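Last updated July 17, 2025

The question I started the summer with was a small one. If a policy has learned to pick up a wooden block from a plain table, how much of that survives when you change what the block is sitting on? I had assumed most of it would. Pentti Leinonen, who shares the project with me, had assumed very little would. We were both wrong in places, so I am writing it down before I forget which places.

We call the project Testorel, after nothing in particular. The method is simple enough. One person drives the arm by hand to collect demonstrations, we train on what the cameras recorded along with the joint positions, and then the arm tries the same job by itself. We collected 125 demonstrations on the bare table and trained a first policy from those. Then we tested it on shiny metal without showing it any metal at all.
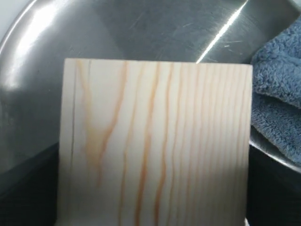
The first policy got 3 successful grasps out of 30 tries on metal. On the bare table it had been doing fine, with the odd slip. Most of the failures were of one kind. The gripper came down in the right general area and then drifted sideways during the last bit of the descent, closing on a corner of the block or on air. When we replayed the recordings, the drift often went toward whatever bright patch was nearest to the block. I can't prove the policy was following the glare, but that is my best guess.

Pirjo Saarinen suggested a cheap check. She masked out the background in the wrist view by hand for a few of the failed runs and fed those to the policy to see what it would have done. The predicted motion straightened out in nearly all of them. That doesn't fix anything by itself, since you can't mask by hand while the arm is moving, but it told us the depth estimate was fine and the trouble was in the picture.

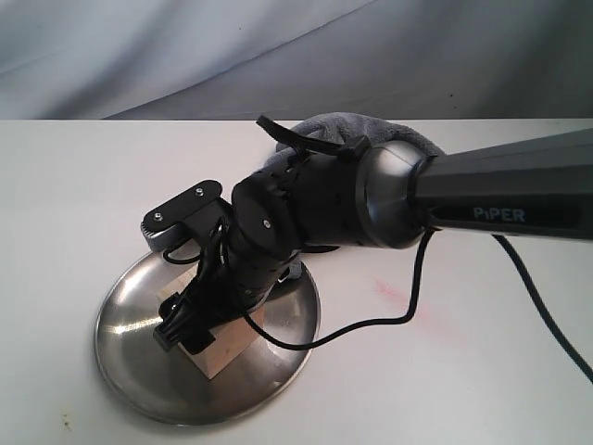
Our second round of training used the same network with a mixed set of surfaces. We swapped out part of the table demonstrations for new ones on metal and kept the total the same, so that nobody could say we had just added data. Reflections move when the arm moves, so I asked Usman Ghauri to vary his approach angle while driving, which he disliked because it made him slow. A steel plate with a raised rim turned out to be harder than I expected. The fingers have to come down inside the rim, and with a small pale block the fingertips cover most of the target by the time they get there. The cable that loops down over the plate shows up too, and it is another dark shape the policy has to learn to leave alone.

The mixed policy was clearly better on metal and slightly worse on the bare table. I don't want to quote a final number yet because we changed the lamp partway through the test runs and I would like to redo them. Joni Honkanen thinks the loss on the table is just noise. He may be right – the gap is small enough that a few unlucky tries would explain it.

Two things are left to do. I want to repeat the tests with a block that the policy has never seen, and I want someone other than Usman to drive, in case we have only taught the arm his habits. Both should be done in August. If you have tried something similar with glass or glazed plates, I would like to hear how the wrist view held up, and whether you changed the lighting or left it alone.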